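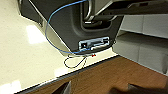
Step 1: Write down the chores before you look at a single robot

I know, the shopping is the fun part! But sit down first and list what you want a robot to do in your break room. Loading the dishwasher is a very different job from wiping a counter, and it calls for a better gripper – which costs more. Our list began with bowls and cups left in the sink.
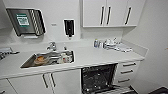

Next to each chore, put down the reach it takes, from the lowest rack to the highest shelf, and bring that to every sales call. Luma and Gredov both asked us for it right away.

Step 2: Walk the floor

Go from the charging spot to the work with a tape measure, and note every change of flooring and every tight corner. Ask for a trial on your own carpet, too.

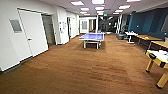

Carpet and game tables in the rec area

Step 3: Build the budget

Ours has 2 parts, the things you pay for once and the things you keep paying for. Astavis quoted us $2,694 for spare grippers and cables, plus $680 for setup. Give the yearly service plan its own line (ours is $2,075), or it will sneak up on you next September.

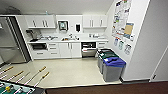 Intarasuk: We forgot training hours in our first budget, so I'd add a line for those too. Does the service plan cover worn gripper pads?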